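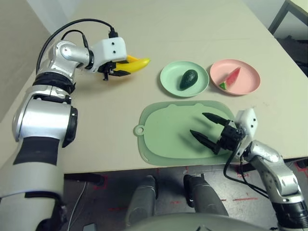 Follisau 3 review: fewer demonstrations, more sorting out beforehand

Posted by Petrică Ghiță, 2022-03-21
3 comments | 1337 shares

Follisau is a training package for two-armed robots that learn from demonstrations. An operator drives the arms through a task many times, the recordings go in, and a policy comes out that tries to do the same thing on its own. We had used version 2 since August and were reasonably happy with it. Version 3 changes one large thing, the way it picks which recordings to learn from, and the people behind it claim you can throw away most of your data without losing much.

I wanted to know if that was true on our task, so this review is mostly about that. I will say less about the installer and the viewer, which are nearly the same as before.

The task

We do tabletop food handling. There is a cutting board at the front of the table and a plate or two behind it, and the items are fruit: banana, avocado, a slice of watermelon. The robot is given an instruction such as "put the avocado on the board" or "put the banana on the green plate" and has to use whichever arm makes sense. Sometimes that means both. If the left hand is already holding something, the right one has to do the rest of the work without knocking into it.

It sounds easy and some of it is. The banana is long and can be picked up in many places, and where you pick it up decides whether you can put it down neatly. The avocado rolls. The watermelon slice has to come off the plate by a thin edge, and a parallel gripper doesn't have many good ways of doing that. Both arms reach across the same table, so a bad choice of arm early on causes trouble later.

Our set has 3398 recorded demonstrations, made by four operators over one winter. They aren't all good. Two of the operators were learning as they went, and one of them had a habit of stopping in mid-air for several seconds to think about what to do next. Policies learn that too. Our version 2 policy used to hold a banana over the table and wait.

What the new version does

Version 2 gave every recording the same weight. Version 3 first trains a small, cheap model on everything, then uses it to score each recording. A recording scores well if the small model finds the moves in it predictable given what the cameras saw, and if it also contains some situation that few other recordings cover. Pauses and second thoughts score badly. You then set a budget, and it keeps that many recordings and trains the full policy on them.

The method was first described under the name Ene and there is a short paper with the package. It's readable. I would start with the section on coverage, as the section on predictability assumes you have already read it.

We set the budget to 1000. That left well over half of our data unused, and I was not comfortable with it, as some of those recordings had taken me an entire afternoon to make.

How we tested

Margareta Ciobanu ran the trials and I stayed out of the room for most of them. I had an opinion about the outcome by then and she did not. She compared three policies: version 2 on the full set, version 3 on the full set with selection turned off, and version 3 on the selected recordings. She had a list of starting layouts and didn't know which policy was loaded until the sheet was filled in. A trial counted as a success only if the right item ended up in the right place and nothing else had been moved off its plate or the board. Touching the other arm was a failure even if the item got there.

We did 1337 trials in total, split across the three policies as evenly as an odd number of broken afternoons allowed. Trials where the robot stopped itself for a hardware reason were left out and run again later.

Results

The selected set did better than the full set. The difference was not large on single-arm tasks. On "avocado to board" all three policies were close enough that I wouldn't choose between them. On tasks where one hand was already holding something, the policy trained on the selected recordings was clearly ahead, and most of the gap came from hesitation. The other two would often begin moving the free arm, stop, and start again from a slightly worse position.

Version 3 with selection turned off was no better than version 2. I think this is the most useful thing in our results. It means the gain comes from the choice of data and you shouldn't expect much from upgrading if you don't plan to use that part.

Waiting in mid-air has mostly gone. It still happens when two plates are very close to each other and the instruction names one of them. The gripper stays over the gap for a bit, then commits, usually to the correct one.

The watermelon got worse. Not by a lot, but Margareta noticed it before I had added anything up. When we looked at which recordings had been dropped, many were watermelon ones. They are awkward to demonstrate, everyone did them slightly differently, and so the small model found them unpredictable and marked them down. The coverage part of the score is supposed to guard against this and in our case it didn't do enough. There is a setting called the keep floor that forces a minimum number of recordings per task label. We raised it, trained again, and the watermelon came back to where it had been under version 2. The default is too low and the manual gives it one line.

Training time

Training the full policy on the smaller set is much quicker, as you would expect. The scoring step eats up part of that saving the first time. Scores are saved, so if you only want to try a different budget you don't pay for it twice. If you add new recordings, though, the entire set is scored again. I hope they change this. We add recordings in small batches, and it puts you off adding any.

Using it

Installation went without trouble on one machine. On the other it wanted a newer camera driver and gave an error that talked about folder permissions. The fix was in the release notes.

The viewer now shows the score beside each recording and lets you sort by it. I found this more valuable than I had thought I would. Going through the lowest scored recordings was an unpleasant morning, but nearly all of them deserved it. A few had the wrong label. One was an operator adjusting her chair while the arms stayed still. We fixed the labels by hand and this alone was worth doing, whatever you train with afterwards.

Scores can't be compared between projects. A good number on our set means nothing on somebody else's. The documentation does say so, in the part on exporting.

Compared with Genel

Several people have asked me about Genel, which does something similar by letting you cut bad sections out of a recording and keep the remainder. I've only used it for a short while. It suits long demonstrations with one bad patch in them. Ours are short, and if an operator lost the thread halfway through there was seldom much to keep. Genel also expects you to mark the sections yourself, at least at first. For a small set that is fine. I wouldn't want to do it for ours.

Estano, the group whose task definitions we borrowed, use both: Genel for cleaning and then Follisau for choosing. We haven't tried this.

What I don't know

All of this was on one robot, one table and one kind of task. We moved the plates and the board between trials but the light was nearly constant and the table never changed. I'd be careful about saying the smaller set is as good when conditions change, because the dropped recordings may hold something you only need on a bad day. Margareta wants to repeat the trials with the table turned and a different cloth or surface on it. We may get to it once the right gripper has had its fingers replaced.

I also can't say how small you can go. We tried one budget and then the same budget with a higher keep floor.

Who should get it

If you have a few hundred clean recordings from one careful operator, stay with version 2 for now. You will have little to throw away. If you have a large mixed set from several people, version 3 is worth the upgrade, provided you raise the keep floor before the first run and check afterwards what was dropped, task by task. Projects made in version 2 open without conversion, but they can't be saved back, so make a copy first.

Filed copies of our trial sheet, with Margareta's notes on each failure, are available if you write to me. The notes are in Romanian.

3 comments | 1337 shares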